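Sorting blocks, second batch

26th November

The second set of printed shape blocks is finished. The first batch, back in May, had two faults: the faces were too glossy to photograph well, and the small parts tipped over at the slightest knock. I changed the filament to the matte Jilteck and slowed the outer wall. Print lines are still visible on the flat tops if the light is low. I left them — sanding takes the color down unevenly.

Some shapes come in more than one color, so a block can be sorted either way. Thulani Mahlangu suggested that after watching his daughter sort the first set purely by color and ignore the outlines.

For a base I am using a maple board. It had a knot in it, so it was cheap. Two coats of Medeiros oil, 20 hours between coats, light rub with a gray pad after each. The grain came up more than I expected, and the blocks slide on it without catching.

Layout is by color, kept near the edges of the board so the middle stays free. Yellow-orange goes on the left, with the heart touching its neighbor. The blue triangle and its partner go on the right, with red below them. The green star sits near the far edge, and the green cylinder stands by itself in the corner.
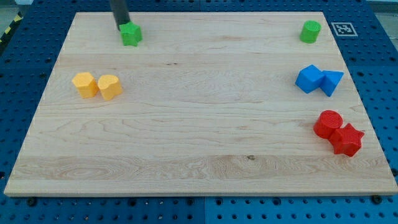
Still to do

Reprint the spare star with 4 walls. Find a lidded box that takes the board flat; the Dundon one is 9 mm too short.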